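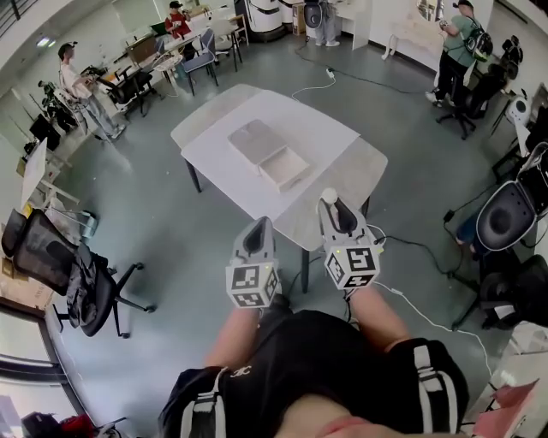

the drawer box, mid-decision

Right, small thread on the little beige drawer box, as a few of you asked where I'm up to with my February de-clutter of the workroom.

It's the kind with an outer sleeve and one drawer that slides out the front. I got it from Rondach for 15 bucks and then didn't put a single thing in it for ages, because I kept saving it for something good. Terrible habit. I have a whole shelf at home of notebooks I'm saving for something good.

So far the candidates are: cable ties, spare pens, tea bags, or the tiny screwdrivers that keep wandering off. Meifang Song voted tea bags before I'd even finished asking.

I tried the drawer pulled right out for a while, so you can just reach in and grab. Love it for access, hate it for dust. Half open is my compromise and I'm sticking with it!

Also, put it on an angle. I know, I know. But if the drawer faces the corner of the table you can get at it from two sides, and I find I bump it a lot less with my elbow.

Next job is chairs. We have so many chairs, black ones mostly, and they all drift into the middle by 4 in the afternoon like cows at a gate. I'd like a chair parking spot along one side but haven't won anybody over yet.
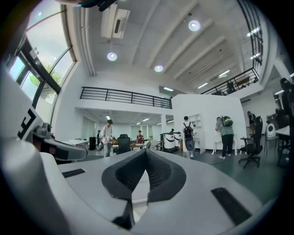
Mitra Rezaei

Okay, on to the room itself, which I do adore. Big windows, trees right outside, and even on a cloudy day the green is lovely. Round lights in the ceiling plus the long strip ones further over, so no excuses for a gloomy corner.

The upstairs level with the black railings is where things go to be forgotten. I'm giving myself 30 minutes up there tomorrow with a bin bag and a podcast, and whatever I can't name goes in the bag.

My real favourite is the white open shelving in the partition wall. Open shelves keep me honest, as I can't shove stuff behind a door and pretend. Plan is one colour of tub per shelf, labels facing out. Grirkden has tubs on special if anyone local is after some.

Farhad Jalali reckons labels are a waste of time. Farhad Jalali also borrowed my tape measure and put it back in the fridge.

Anyway, tea bags or screwdrivers? Replies open till I've had my dinner.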